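Food and Company, week 6: Who sits where, and what's in the middle

Last week we got through the menu and the shopping list, and a few of you asked me afterwards when we'd get to the eating. Tonight's the night! These notes go with the second half of the lecture, the bit I gabbled through last year and have tried to slow down.

The word I want you to have by the end is commensality. It comes from the Latin mensa, a table, and it means eating together at one. Anthropologists use it a bit more loosely than that (plenty of people eat together on mats, on the back step, in a parked ute) but the table is a handy place to begin, as most of us grew up with one and never gave it a second thought.

Start with the long rectangular kind. It has two short ends, and somebody has to sit there, and that somebody is usually the same person every night. In the house I grew up in it was my grandfather, and when he was in hospital the chair stayed empty for weeks while the rest of us squashed up along the sides. Write down who sat at the end in your house, and who sat closest to the stove. Often enough those two answers tell you most of what you need to know about who was served and who did the serving.

Doina Vukčević, whose chapter is in your reader, lived for a time in the town of Sisdale and ate with 26 households there. She drew a seating plan at every meal. What I love about the chapter is how dull the plans look to start with - and then she lays the Sunday lunches over the weeknight teas and you see the daughters-in-law shuffling down toward the kitchen door whenever there's company. No one she spoke to described it as a rule. They said things like "it's easier for the plates".

Now the round table. People get very dreamy about it, and so do I, but be a little careful. It has no ends, fair enough. It still has a seat facing the door, a seat under the window and a seat where your back is to the telly, and families will rank those quite happily. What it does change is reach. Everyone's the same distance from the middle, so a dish put there belongs to the whole table in a way a dish at one end of a long table never quite does. 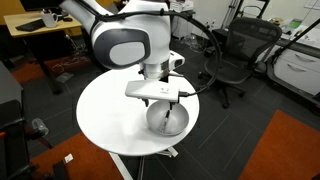 A bowl on a round white table.

Which brings me to bowls, and you'll have to forgive me for going on a bit. A bowl can be doing two quite different jobs. It can be mine (cereal, soup, a bit of rice) and then the rim is a kind of fence, and you don't go over it without asking. Or it can be ours, and then going over the rim is the whole point, but there'll be manners attached. Which hand? Do you take from the part nearest you or go digging for the good bits? Does the eldest go first? Do you switch to a clean spoon? Have a think about a bowl of chips at a barbecue and see how many of these you already obey.

Tiziana Sartori's piece on the share house in Lazarević Street is very good on this, and funny as well. Her housemates pooled money for dinner and ate from one big pot, and the arguments were hardly ever over money. They were over seconds. One fellow took his while others were still on their first helping, and she gets 300 words out of the silence that followed. I'd put that page up against any theory we read this term.

A caution before the tutorial task. It's tempting to say that shared dishes make people close and separate plates keep them apart. I said so myself in an early lecture and got pulled up by a student from Plunda, who told me that at her aunt's place every plate was dished up in the kitchen by one person who knew exactly what each cousin would and wouldn't eat. She reckoned that was about as close as it gets. I've kept her point in the notes ever since.

For the tutorial
Pick one meal you eat with other people between now and then. It can be smoko, it can be a café, it can be toast over the sink with your flatmate. Sketch where everybody was, mark where the food was, and draw an arrow each time something got passed. Then write 400 words on one arrow. Just one, please! Change people's names, and ask them first if it's a family row.

Reading
Vukčević, the Sisdale chapter. Skip the section on land titles unless you're keen.
Sartori, "Seconds", all of it.
Optional: the menus from the Tilirik hall suppers, in the folder at the library desk. Have a look at who's thanked on the back page and who isn't.

Next week is leftovers, so bring a container story if you've got one.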